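We use cookies to keep you logged in and to remember which posts you've seen. Accept all / Manage settings

Brisa Figueroa
Feb 23, 2024

ok so I promised a thread on why our two-arm setup was down and I finally have the energy to type it up. grab a snack

For anyone new: I run the tabletop cell at Jarnosum, in the Urkbridge building. Two arms on one table, sorting toys and building bricks into a bin. It's a pick and place task, a toddler could do it, and it has eaten most of my winter

What happened: the right arm was coming down for a brick and just kept coming. The fingers touched the table and the arm went on pushing. No alarm, no stop, both bases glowing a happy green the whole time

I was standing right there with my hand near the stop button (thank goodness) and I STILL took too long to hit it. You watch it and your brain goes "it's going to quit any moment now"

Damage: one bent finger, one cracked cable clip, a dent in the table, and a brick that will never stack again. My hands were nowhere near it, and that part was pure luck. I'd been straightening bricks by hand in between picks all morning like a fool

First theory was the gripper. Swapped the fingers, ran it slow with nothing on the table, perfect. Put the bricks back, ran it slow, perfect. Ran it at normal speed and it went low again on the second pick. Argh!!

Second theory was me. I'd redone the table height in the config and I was so sure I'd typed it wrong that I apologized to the whole office. Typed it fine. I would like that apology back

So I pulled the log, all 2187 lines of it, and went through it with Ülle Dambrauskienė, who has way more patience than I do. She got to line 1701 and went very quiet

The force reading coming back from the wrist was the same number, over and over, down to the last digit. Real sensors never do that, they wobble even when nothing's touching them. The wrist had quit talking and our software kept handing the last good value to the safety check

So as far as the check knew, the arm was floating in the air touching nothing. It could have pushed on that table till dinner

And why did the wrist quit talking? The cable. When the arm folds in a certain way the cable gets tugged at the connector and drops out, then comes back when the arm straightens. At slow speed we never folded it quite that far, so every careful little test I did was useless lol

We got it to fail on purpose by wiggling the connector with the arm parked. Wiggle, frozen number. Let go, wobbly number. I have never been so happy to see something break

What we changed:
- new cable with more slack, tied down further up the arm
- if the force number stays exactly the same for 15 readings in a row, both arms stop
- a hard floor 2 millimeters above the table that neither gripper can go under, whatever the sensor says
- hands stay out of the space unless the arms are stopped. Yes, for straightening bricks too. Yes, me

The third one gave us a headache with the flat pieces, they sit so low that the fingers barely get a grip. I'd still take a dropped brick over another dent

Someone's going to ask about the green light so: on ours it means the base has power and the controller hasn't seen a fault. It says nothing about whether the wrist is awake. I'd been reading it as "all good" since last May, whoops

Back up and running now, slower than before, and I'm leaving it slow until I trust it. Bricks and the little car first, and if that holds up we add the second arm to the sorting again

If you've got a setup like this, go unplug your force sensor (arm parked, please!) and see what your software does. I'd love to hear how many of you get a stop and how many get a frozen number

More from Brisa Figueroa
Cable ties, ranked by how much they've hurt me
Our Nomura gripper pads after a month of bricks
Trying the Vistetti table mounts, part two
Why I label both ends of everything now
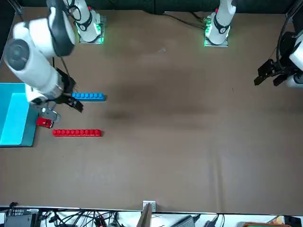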